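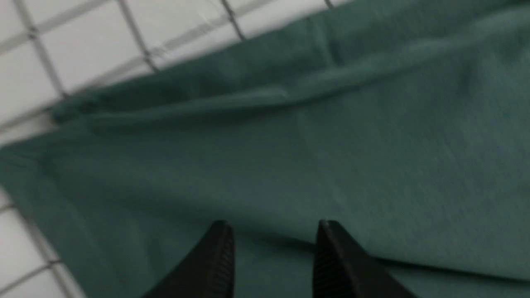

Trovetti

1 min read

Ploravik dog lead, 2 m. Soft grip handle, swivel clip so it doesnt twist when they spin round. Fine for dogs up to 50 kg. Not for chewers, sorry. We do the Trollis chain one for those.

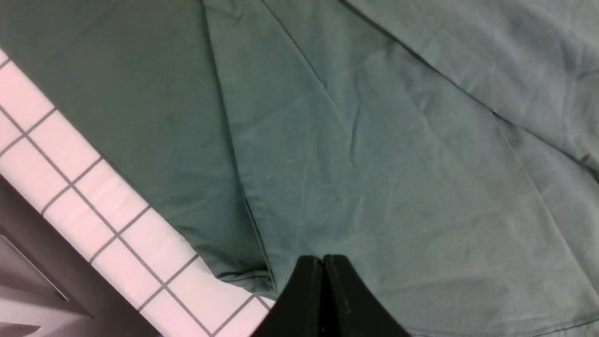 Teal-green fabric, with a long fold or seam

Comes in 17 colours. Red back in stock, navy not till May. Matching collar sold seperately. Wipe clean or cool hand wash, hang to dry, no tumble dryer. Check the clip now and then for grit, esp. after the beach. 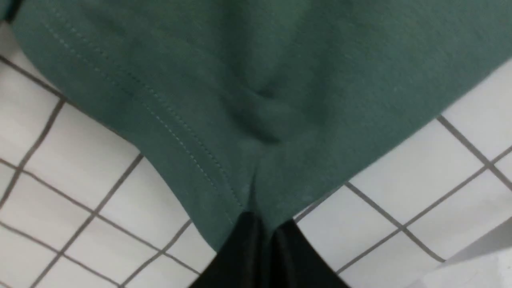
Double row of pale stitching

Last updated: January 2025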